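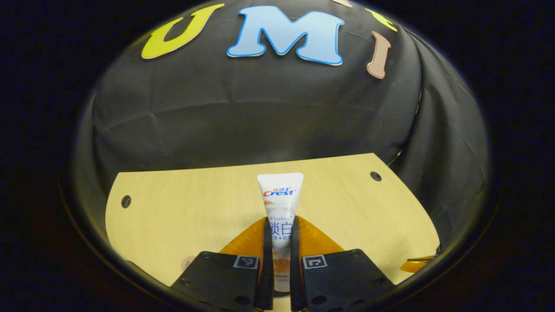
**Can a machine do the household chores yet?**

One chore at a time, on a table you have cleared for it, with the parts put where it expects them. The rest of the house is still yours.

## 4. Teaching a Tabletop Chore

This section covers recording a chore by hand with the Brulline grip tool and loading it into the Wandari arm controller. Read Section 3 first if you haven't bolted down the work board. If you skipped Section 3 because you were excited, go back. The arm is stronger than the board is heavy.

Wandari learns by copying. You hold the grip tool, do the chore yourself, and do it again until you are thoroughly sick of it. The controller then works out what your repeats have in common. If what they have in common is that you drop the spoon, it will learn to drop the spoon.

### 4.1 Pick a chore

Start with a chore that has one object and one move. Standing a toothpaste tube on its cap is a good first choice. Tubes give a little when squeezed, they don't roll far, and a bad result costs you some toothpaste.

Move on to two-object chores when the first one passes the check in 4.4. Chores that sound like one move and aren't:

- Making coffee (our testers wrote down 40 separate moves, and that was with the coffee already ground)
- Setting the table
- "Tidying up," which the controller will accept as a chore name and then do nothing with

### 4.2 Set up the table

1. Wipe the board. Crumbs won't harm the tool, but they get under cups and tip them.
2. Put out only the items used in the chore.
3. Turn on the room lights and leave them alone until you finish the session. Close the blinds if the sun moves across the table.
4. Check that both square markers on the grip tool are clean and flat. The controller reads finger opening from these. A thumbprint on one of them is the most common cause of error 215.
5. Hold the tool over the board and press **Home**. Wait for two beeps.

> **Note:** One beep means the tool has lost its place. Go back to step 4. Three beeps means the battery is low, or that someone at Dratelden changed the beeps in a firmware update again. Check the release notes.

### 4.3 Record the chore

1. Start each repeat with the fingers open and well clear of the item.
2. Press **Record**.
3. Move at the speed you would use to hand somebody a full cup. People tend to slow down to a crawl for the machine's benefit. It can't use the help, and your arm will get tired.
4. Close the fingers until the soft tips bend a little, then stop squeezing.
5. Do the move, let go, and back the tool away before you press **Stop**.
6. Put the item somewhere slightly different and repeat.
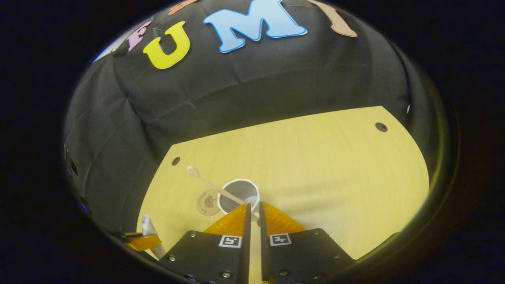
*Figure 4-2. Cup and stirrer chore, with the fingertips near the lower end of the stirrer.*

For thin items such as stirrers, come in with the fingertips on either side of the item and close slowly. The soft tips are forgiving. The black finger plates behind them are not, and will happily fold a paper cup.

Plan on 204 repeats for a one-object chore and 338 for a cup and stirrer. Yes, you could have stirred a great deal of coffee in that time. Sessions can be saved and picked up later from **Chores > Unfinished**, a menu that tends to fill up.

> **Caution:** Use empty cups for recording. The grip tool is not sealed. Neither is the arm. The Weerakoon power supply is sealed, but it sits on the floor, where the coffee ends up.

### 4.4 Check the result

1. Dock the grip tool and keep your hands off the board.
2. Choose the chore from the list and press **Try**.
3. Stand where you can reach the red stop button.
4. Let the arm make ten tries. Move the item a little between tries, with the arm parked.
5. Write down the score. Eight or better is a pass.

Below eight, record more repeats with the item in the spots where the arm failed. Don't delete the early recordings unless they are plainly bad. Clumsy but successful ones are useful, and the controller has no opinion of you.

> **Caution:** A pass on this board is a pass on this board. Moving the chore to a kitchen counter, changing the cup, or swapping the stirrer for a metal spoon calls for a new check, and usually for new recordings.

### 4.5 If something goes wrong

| What happens | What to do |
|---|---|
| Arm reaches for the place where the item used to be | Press **Home** again, then **Try** |
| Arm holds the item and won't let go | Your recordings end too early. Repeat 4.3, step 5 |
| Arm squeezes too hard | Lower **Grip** by one level |
| Arm waits over the board without moving | Check the lights, then the markers |
| Arm does the chore perfectly, once | Normal |

Saving a passed chore to the shared library is covered in Section 5.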